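**Ticket 484: Velumel catalog search freezes on the front desk machine**

Hi Nayeli, me again! So the search box still locks up the second I type anything with an accent in it (poor Teófilo Ayala, his whole borrowing record is basically unreachable). Plain names are fine. I tried clearing the cache, then logging in as Yurani, then Walter's trick of turning off live suggestions, and that last one got me 13 good searches before it froze again.

Update, 4:40 pm: Josphat thinks it's the August index update, so I rebuilt the index overnight style with everything else closed. It stopped at record 413 both times!! I looked up 413 and it's a board game from Ludik with some weird blank character in the title. Retyped the title by hand, rebuild is running now.

Can you leave this open till I've tested the accents?

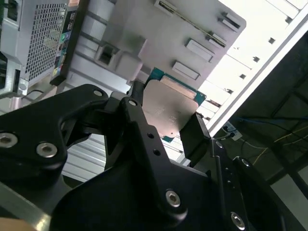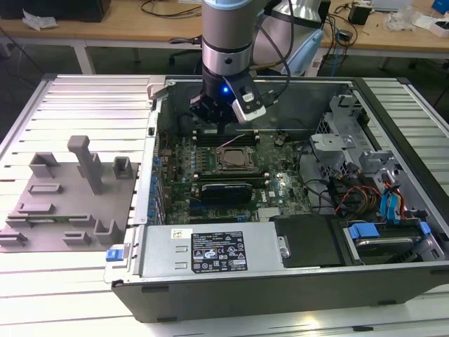

*First: the processor. Second: the open tower on its side, CPU socket empty.*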